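Dornemura Harbor Opens Spring Haul-Out Bookings

The Dornemura Harbor Authority has opened bookings for the spring haul-out season at its Avis Basin yard. Owners of sail and power boats up to 12 meters in length may now reserve a lift, a wash-down and a place on the hard through the harbor office. Larger vessels will continue to be handled at the Sarnholm yard under existing arrangements.

The Authority has set aside 120 places for the season, which runs through May. Holders of annual berths have priority during the first two weeks of booking. Remaining places will then be offered to visiting boats and to owners on the waiting list, in order of application.

Each boat must carry current liability insurance, and a copy of the certificate must reach the office before a lift time is confirmed. Masts may remain standing unless the yard manager directs otherwise. Owners who wish to carry out their own bottom painting must use the marked work area, place sheeting under the hull and remove all scrapings the same day.

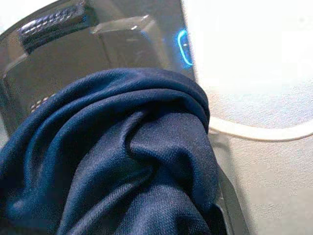 Changes at Holroyd Pier

The travel lift at Holroyd Pier will be out of service while its slings and brakes are inspected. Boats normally lifted at the pier will be moved to Avis Basin at no added charge. The fuel dock and pump-out station will keep their usual hours, and the dinghy racks are not affected.

The standard lift fee is $494, which covers hauling, blocking and relaunch. Storage beyond the agreed period is billed by the day. Requests for a change of lift time should be made in writing to the harbor office, quoting notice 2109 and the name of the vessel.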